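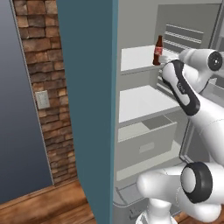 A small bottle on the upper shelf of an open refrigerator.

Section 5. Loading, Shelf Setup and Daily Use

Read this section after the refrigerator has been leveled and has stood upright for the time given in Section 4. The steps apply to the Noltora upright models with one door and to the Noltora upright models with a lower freezer drawer. Where the two differ, the text says so.

5.1 First start

1. Remove the tape and foam blocks from the shelves, door racks and drawers. Check behind the bottom drawer, where one block is easy to miss.
2. Wipe the inside with a soft cloth, warm water and a little dish soap. Dry it with a clean cloth.
3. Push the plug fully into a grounded wall outlet. Do not use an extension cord or a power strip.
4. Close the door and wait for the panel to light.
5. Set the refrigerator control to 4. On models with a freezer drawer, leave the freezer control at Normal.
6. Let the unit run empty overnight before you put food in it.

Note: The compressor runs almost without a break during the first night. It will settle into shorter runs once the cabinet is cold.

Note: On models with a freezer drawer, the panel may show a blinking bar until the drawer reaches its set temperature. Press Mute once to stop the tone. The bar keeps blinking until the drawer is cold.

CAUTION: If the unit is unplugged for any reason, wait 5 minutes before plugging it in again. Restarting sooner can overload the compressor.

5.2 Moving the shelves

The glass shelves can be set at different heights. The shelf over the crisper drawers is fixed and should only be taken out for cleaning.

1. Take everything off the shelf.
2. Open the door as far as it will go.
3. Lift the front edge of the shelf until the rear hooks come free.
4. Pull the shelf straight toward you, keeping it level.
5. Choose a pair of rails at the same height on both sides.
6. Slide the shelf in until it stops, then lower the front edge. The hooks should click on both sides.
7. Press down lightly on each front corner. If either corner moves, take the shelf out and start again.

CAUTION: Do not wash a cold glass shelf in hot water. Let it come to room temperature first. The glass can crack without warning.

The half shelf (sold as the Pangilinan half shelf, not included with all models) fits on the left side only. Use it when you want room for a pitcher or a tall carton on the right.

5.3 Where to put things

Temperatures differ from one part of the cabinet to another. The upper shelf is the least cold, the glass over the crisper is the coldest, and the door racks warm up every time the door is opened.

Upper shelf: drinks, leftovers in covered containers, jam, opened jars.

Middle shelf: milk, yogurt, soft cheese, cooked meats.

Bottom shelf: raw meat and fish, on a plate or in a tray with a rim.

Crisper drawers: vegetables in one, fruit in the other. Slide the vent to Low for leafy greens and to High for apples and pears.

Door racks: mustard, ketchup, salad dressing, butter. Do not keep milk in the door if your kitchen is warm.

Leave a gap between the food and the back wall. The air outlet is in the back wall behind the upper shelf, and anything pushed up against it may freeze. This applies most of all to eggs, lettuce and glass bottles.

CAUTION: Never put glass bottles or cans of carbonated drinks in the freezer drawer. They can burst.

5.4 Bottles

Bottles can stand on any shelf with enough height. To store them lying down, use the wire bottle rack.

1. Hook the rear of the rack over the back edge of the shelf.
2. Lower the front until the two feet rest on the glass.
3. Lay bottles with the necks toward the door. Check that caps and corks are tight.
4. Close the door slowly the first time. If a neck touches the door rack, move that rack up or down one position.

Put only one layer of bottles on the wire rack. A second layer will roll when the door is opened.

5.5 Changing the temperature

The control runs from 1 (least cold) to 7 (coldest). Change it one number at a time and wait a full day before changing it again. Opening the door often, or loading a lot of warm food at once, has more effect than the setting does.

If you live above 2,000 feet, the unit may run a little longer between stops. This is normal and needs no adjustment.

In a hot kitchen, set the control to 5. In an unheated room, do not go below 3 — the light will work but the compressor may not start often enough to keep a freezer drawer frozen.

Fast Cool: Hold the Cool button until the panel beeps. Use it after a big shopping trip. It turns itself off, and the control goes back to the number you had before.

5.6 Door alarm

The alarm sounds when the door has been left open. Close the door to stop it. If it sounds with the door closed, check these points in order:

1. Something on a shelf or rack is pushing against the door.
2. A crisper drawer is not all the way in.
3. The door seal is dirty or folded under. Wipe it with warm soapy water and smooth it flat with your fingers.
4. The cabinet is leaning forward. Go back to Section 4 and raise the front feet.

If the alarm continues, call Lalano Service at the number on the warranty card. Have the model and serial numbers ready. Both are on the label inside the cabinet, on the left wall next to the lower crisper.

5.7 Water filter (models with dispenser only)

Replace the filter after every 100 gallons or when the Filter light turns red. Use filter type Urnon. Run water through a new filter until it flows clear and without sputtering, and throw that water away. To reset the light, hold Filter and Mute together until the light goes out.

Section 6 covers cleaning, defrosting and changing the light.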